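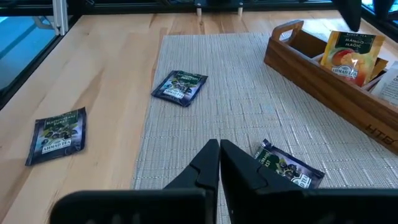
Gripper cam, over the tea caddy and the sachets

Hi all,

Back in June somebody on here wrote:

> Has anyone got the Gramier service plan running on a two-arm setup?
> We're a small shop and the quote came in at over 400 a month, which
> is a lot for us. The sales page says it'll learn "everyday tabletop
> sorting" from your own demos, but I can't find one person who uses
> it for that. Also, do you have to buy the Onton fingers or will
> the stock ones do? Would love to hear from a real customer before
> I sign anything.

Well, I'm a real customer now, so let me try to answer this! We took the trial and I've been leaning on it pretty hard, mostly with tea. Our test job is putting tea sachets into a wooden caddy with dividers, with a woven placemat underneath. I like it as a test since the packets are thin and slippery, and the good ones to practice on are the dark ones (we have blackcurrant) lying flat on bare wood, where there's hardly anything to grab. Mango is bright yellow and much easier to spot from the wrist view, so don't judge the thing on mango alone.

The good stuff first. Setup was painless. You install their recorder, do the guided calibration, and then you drive the arms yourself while it saves the demos. I had it talking to both arms before lunch and I am not a software person. The upload is slow, so start it before you go home. Support answered me the same day each time I wrote, and they seemed to have read my question, too. 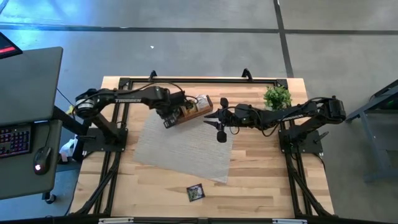
Now the grumbles. The plan counts a two-arm demo as 2 recordings, even when one arm just sits there holding the box steady. It's in the small print and I missed it completely, so we burned through our trial allowance way faster than I'd planned. If your job can be done with one arm, record it with one arm! My other gripe is the review screen, where you mark the bad takes. It only shows one camera at a time, so I'm forever flipping between the wrist view and the wide view trying to figure out if a finger was on the packet or just next to it. I've asked them for side by side and they said it's "on the list."

About the fingers: no, you don't have to buy Onton. We're on pointed black ones and the software didn't care. I did get a loaner set from Flalano to try and they were a bit nicer on the flat sachets, but I wouldn't spend the money until you've seen how far you get without them.

Would I pay for it? For us yes, I think so, on the smaller plan, for 3 months to start with. If you only have one job that never changes I'd probably skip it and look at the Lâm kit, where you pay once and do the training on your own machine. More fiddly, but no monthly bill (and no upload, come to think of it).

One thing I still can't work out is whether unused recordings roll over to the next month. The plan page says one thing and my account page says another. If anybody has been through a renewal, could you post what happened to yours?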